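Part-Time Tester, Tabletop and Educational Games
Flerkix, Prurnuvport
Fixed term, part time
Closing date: Sunday, July 21, 2019

Flerkix publishes board and card games for schools, libraries and families. We wish to appoint a part-time tester to check rules, components and printed instructions before titles are released for manufacture. The post reports to Grímur Þrastardóttir, Head of Editorial.

Duties

The tester will read draft rules without prior briefing and play each title from the printed text alone. Any point at which the rules are silent, ambiguous or contradictory is to be logged with the page and paragraph reference. Logs are submitted at the end of each session and discussed with the editor responsible for the title.

The tester will also run group sessions with members of the public, normally 2 per week, in our Prurnuvport office. Duties at these sessions include setting out the components, keeping time, noting questions put by players and collecting the response forms. The tester does not teach the game unless the session plan says so.

Current work

Two titles are in testing. Yordanov is a route-building game for older players and is close to final text. Rametti is intended for younger children and is at an earlier stage; its rules have been rewritten since June and will need to be read afresh. 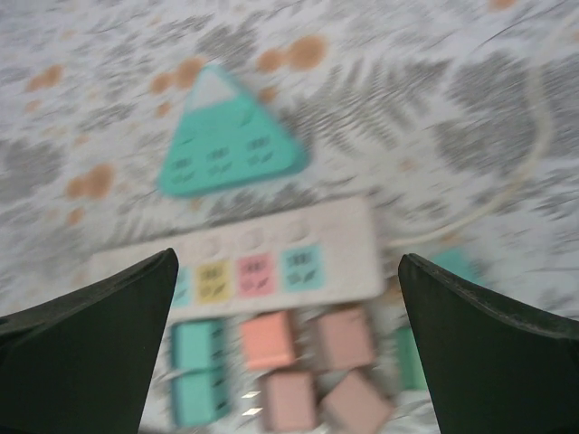
Component checks form the second part of the role and take up most of the time between sessions. Shapes, print and colours are compared with the approved specification, and faults are recorded by part number. Attention is paid to how pieces read on a domestic table as well as on a plain desk: a teal triangular card is easy to pick out on a white cloth with a grey leaf pattern, but small dark marks printed in a row along it need to be checked at playing distance -- and again under weaker light.

Requirements

Clear written English is essential. Applicants should be able to describe a fault in one or two sentences and to follow a numbering system without supervision. Experience in proofreading, teaching or library work is useful but not required. Some evening work is involved. Full colour vision is not a condition of appointment; please tell us if yours is limited, as we assign certain checks accordingly.

How to apply

Send a CV and a critique of the rules of any published game, of no more than 500 words, to the Editorial Office. Please name the edition used. Shortlisted applicants will be asked to complete a paid trial session at the Prurnuvport office -- travel costs within the region are refunded on production of receipts.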